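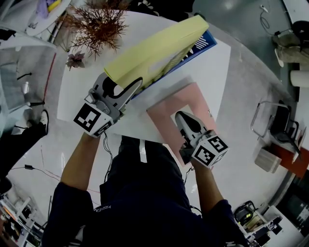

Both grippers over the table, with a marker cube at the base of each.

Home Posts Notes Code About

Getting a clean hand path out of the marker cubes

7 February 2018

Most of my last month went into one piece of software, the part that takes overhead video of somebody using the two hand-held grippers and turns it into a path for each gripper that a planner can use. The tool is called Drater. I've mentioned it here before, mostly to complain about its config files. It works a lot better now, and I want to write down what changed while I still remember.

The basic job is simple to state. Each gripper has a cube at its base with square black-and-white markers on the faces. Drater finds the markers, works out where the cube is and how it's turned, and then applies a fixed offset to get to the fingertips. Do that for every frame and you have a path. Tirnora, which is our planner, reads the path and tries to fit arm motion to it.

The trouble is in all the steps between.

Flipping

The worst problem was flipping. A single flat marker seen at a distance has two poses that explain the picture almost equally well. One is right and the other is tilted the wrong way. The old code took whichever one had the lower error, frame by frame, so on a noisy stretch the cube would tip back and forth many times a second. After the offset to the fingertips is applied, a small error in tilt turns into a large error in position. You'd see the fingertip jump a few centimeters and jump back.

A cube helps a great deal here, as long as you use it as a cube. When two faces are in view, as with the left gripper in the photo, you can put all the corners into one solve and the second answer mostly goes away. The old code didn't do that. It solved each face alone and averaged the results. I wrote that part, in July, and I can't remember why I thought averaging was fine.

The new code does one solve per cube with every corner it can find. If only one face is visible it keeps both candidate poses and doesn't choose yet. A second pass goes over the whole recording and picks the chain of poses that moves the least from one frame to the next. It's a plain shortest path search over a small graph. It runs in less time than it takes to decode the video.

There is one case this still gets wrong. If the recording starts with one face in view and stays that way for a long time, both chains are smooth and the search has nothing to tell them apart. For now Drater marks these and leaves them out. I tried a rule that said the gripper is probably pointing away from the person's body. It worked often enough to be tempting, but it also quietly bent a few good recordings, so I took it out again.

The lens

The view is very wide, and the first calibration we used was only good near the middle. Toward the sides the marker corners were off by several pixels. The solve would still succeed and give you a cube a bit too far away.

I redid the calibration with the board held out in the corners for most of the shots, and switched from the standard distortion model to a fisheye one. The code change was two lines. Collecting the shots was an afternoon. If you do this yourself, look at the error as a map over the image and ignore the single number the tool prints at the end. Our average was fine the whole time. It was fine with the bad calibration too.

One smaller thing: corner refinement. We were running it on the undistorted image, where the edges have already been stretched and blurred by the resampling. Running it on the raw image and then undistorting only the corner points gave steadier results and was faster.

Light

Markers need contrast, and a brightly lit white table pushes the exposure down. With auto exposure on, the image would get darker or lighter as sleeves and arms covered more or less of the table. The detector copes with most of that, but the threshold it used was fixed, and now and then it lost a face for three or four frames in the middle of a grasp.

We've locked exposure. I also changed the threshold to a local one, with a window size that depends on how big the cube was in the previous frame. If the previous frame had no cube, it tries a few sizes. That is slow, but it doesn't happen much now.

Gaps

There will always be gaps. An arm goes over a cube, or the wrist turns and both usable faces point away from the camera. The old rule was to fill any gap by straight interpolation. For a short gap during a slow move that's fine. For a gap that covers the moment the fingers close, it's bad, since the gripper usually changes direction right there and the straight line cuts the corner.

The rule now is:

Gaps of up to seven frames are filled with a smooth curve that respects the speed on both sides.
Longer gaps are left open, and the recording is split in two at that point.
If a gap of any length overlaps with the fingers opening or closing, it's left open.

At 30 frames a second, seven frames is a little under a quarter of a second. I picked the number by deleting good frames on purpose and checking how far the filled ones were from the true ones. Past seven the error grew quickly for our kind of tabletop work. It would be a different number for something slower.

Time

The finger opening is on a different clock from the video. For a long while I lined them up by hand, which was dull, and I was worse at it than I believed. Trevor Bellamy suggested opening and closing each gripper three times at the start of every recording and matching that pattern in the two streams. Drater now does this by itself. It looks at the distance between the fingertips in the image, which is a rough signal, compares it with the measured opening, and slides one against the other until they match.

That gives a single offset. It doesn't handle drift. Our recordings are short enough that drift hasn't shown up, and I've left it alone.

Flat things

The shapes we're working with are harder for the planner than I thought they would be. Take the pink square with the hole in it. It's flat on the table, and with the jaws pressed down onto it, an error of a few millimeters in height is the difference between touching the sheet and pushing into the tabletop. The path has to be good in exactly the direction an overhead camera is worst at, which is depth.

What helped most was fitting a plane to the table at the start of each session and passing it to Tirnora along with the path. Tirnora then treats any waypoint below the plane as lying on the plane, and it limits the downward speed over the last bit. I was against this at first. It felt like covering up a perception error in the planner. But the table really is there, we know where it is, and ignoring that was silly.

The yellow curved piece has a different problem. It's long, and the gripper takes it by one end, so the path of the gripper says little about where the far tip is going. Drater knows nothing about the object at all. Tirnora plans for the gripper and the arm and will happily sweep the other end through whatever is standing nearby. I've added a setting for a simple held shape, a capsule with a length and a radius, which you type in by hand. It's crude. Curved things get a fat capsule and the planner then refuses some moves that would have been fine.

Results

I ran the old and the new versions over the same 1,468 recordings. I don't want to make a big table of it. The fingertip jumps are gone from almost all of them, and some 1,000 now go through Tirnora without anyone touching a setting. The rest are mostly recordings with long gaps, followed by the ones with the single-face start. A handful fail for reasons I haven't looked into.

The full run takes one night on the old Sun machine in the corner of the Wesus office, and most of that is decoding. I've stopped trying to make the solve faster.

Next

The config files. There are still three of them, and two have to agree on the cube size or everything comes out scaled. I got caught by that again last week and lost most of a morning to it. The cube size should live in one place and the other file should be deleted.

After that I'd like Drater to report an uncertainty for each pose, so that Tirnora can go slower where the path is poor. The corner errors are already there in the output. I only need to carry them through to the fingertip and find a format both programs can read.

Contact | Copyright 2018 | Back to top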